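News from the packing hall at Droko

Since June the second packing line at Droko has a robot arm for part of the work. Many of you asked in the canteen what this means for the people on the line, so we try to answer it in this issue.

First, the jobs. All 11 colleagues of the line stay, and the contracts remain as they were. What changes is how the day is divided. Until spring, everybody stood at the sorting table for the full shift and put the toy blocks into the sets by hand. Now the shift has 3 parts: sorting, checking, and time with the robot arm. Over 900 sets still leave the hall every day, and most of them are still packed by hand.

The training was done by Ekasance, in the small room behind the Dela Peña warehouse. It took longer than planned. Some colleagues told us that the software, Sterniria, uses too many English terms and that the error messages are hard to understand. We passed this on, and a list of translated messages now hangs beside the screen.

There are also complaints. The sorting table was a place to talk, and people who work at the screen miss this. The wrists hurt less, several say, but the eyes are more tired in the evening. The works council has asked for a longer break after each screen period – the answer is expected before the summer closing.
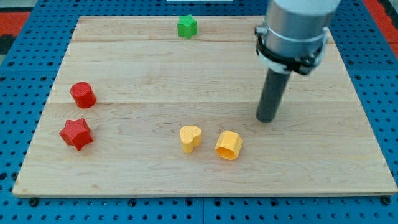
The arm above the wooden board, with star, heart, cylinder and hexagon blocks.

If you want to try the work with the arm before you decide about the training, write your name on the sheet at the hall office. The next group starts after the early shift, at 2 p.m.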